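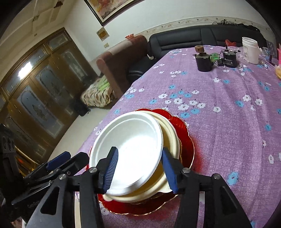
一、本期做了什么

本报告覆盖“Galten”子课题自三月中期检查以来的工作，提交日期为2018年10月25日。子课题由Lerkura实验室承担，Furnthorpe负责夹爪机械部分，经费来自Baptiste计划。任务书上的题目是“家庭环境下薄壁餐具的接触式抓取策略学习”，组里平时叫它“拿盘子”。

中期检查时，评审意见希望我们“尽快走出实验台”。我们照办了，数据采集搬进了普通人家的客厅。桌布是紫底小花的，盘子也不讲究配套：一次性白纸盘下面垫着一只米白色的碗形盘，再下面是一只花瓣边的红盘子。三层边沿厚薄不同，弧度也不同，对算法来说已经够受的了。实验台上那批尺寸统一的标准圆盘，现在主要用来放螺丝。

采集方式为手持夹爪示教：操作者握着夹爪直接去夹，相机固定在夹爪上，记录图像和手指开合。全部采集家庭为4户，得到示教片段2000段，其中148段因标定漂移作废，其余已入库。作废的片段集中在头两户，原因是相机支架的一颗螺钉没有拧紧。这一发现花了我们两周，拧紧它花了不到一分钟。

二、方法上的进展

原方案把抓取点预测和闭合力度分成两个模型，先看准，再用力。这个思路写在申请书里非常清爽，用到叠放的盘子上就不太清爽了：第一个模型很有把握地指出盘沿的位置，第二个模型很有把握地把上下两只一起夹起来。两个模型各自的指标都不错，合在一起的结果不宜写进摘要。

现方案改为一个策略网络，输入为腕部图像序列，输出为手指位姿与开合量的短时轨迹。主要改动有三处。

其一，标注时区分“内侧指”和“外侧指”。夹盘沿时，一指贴着盘沿内侧，另一指从外侧合拢，两指的行程并不对称。以前我们按对称处理，是因为代码好写。

其二，引入层数条件。策略执行前须指定取最上面一只还是整叠端起。操作者示教时心里都清楚自己要哪一种，只是以前没有哪个字段可供填写，模型只好自行揣摩。

其三，指垫由平面硅胶改为蓝色带棱的软垫。Furnthorpe送来的第一批棱太高，夹纸盘会留印；第二批降低了棱高，沿用至今。

三、初步结果

离线评估中，新策略在“只取最上层”任务上明显优于旧方案，误夹两层的情况减少。整叠端起的改进较小，多数失败发生在抬起的头一瞬间，底层那只先往外滑。反光的釉面仍是麻烦，灯光一照，网络有时把高光当成边沿，态度十分坚决。

纸盘的问题正好相反。它不反光，也不重，但一夹就变形，盘沿位置随之改变，等于考试途中换了考题。目前的办法是在闭合过程中以10赫兹重新预测轨迹，效果尚可，再快则受限于手头这块显卡的年纪。

真机闭环实验只在实验台上做过，家庭环境下的闭环尚未开始，因此本期不报告成功率。中期报告里给过一个很好看的数字，后来查明测试集中混入了训练用的盘子，特此更正，请以本期文字为准。

四、问题与偏差

进度比计划晚一个月左右，主要受标定返工影响。入户采集的组织工作也低估了：住户乐意借出餐桌，但饭点要还。我们原定的日程恰好以饭点为中心展开。

鱼眼镜头的畸变校正目前有两套实现，结果略有出入，两套都有人在用。已决定保留其中一套，保留哪一套尚在讨论。

经费执行基本正常。餐具采购一项超支，金额不大，碎片已按要求拍照留存。

五、下一阶段安排

1. 统一畸变校正，重跑全部入库数据。
2. 补采反光餐具片段，优先选窗边和强顶灯条件。
3. 在家庭餐桌上开展闭环实验，先做单只盘子，再做叠放。
4. 向Furnthorpe订购备用指垫，现有一套已磨损，右侧更明显，原因待查。
5. 整理可公开的数据子集，入户画面须经住户逐段确认后方可放出。

另，申请书中承诺的“洗碗机装载演示”建议顺延至下一年度。洗碗机已经到货，暂未拆箱，目前打印机放在上面，高度合适。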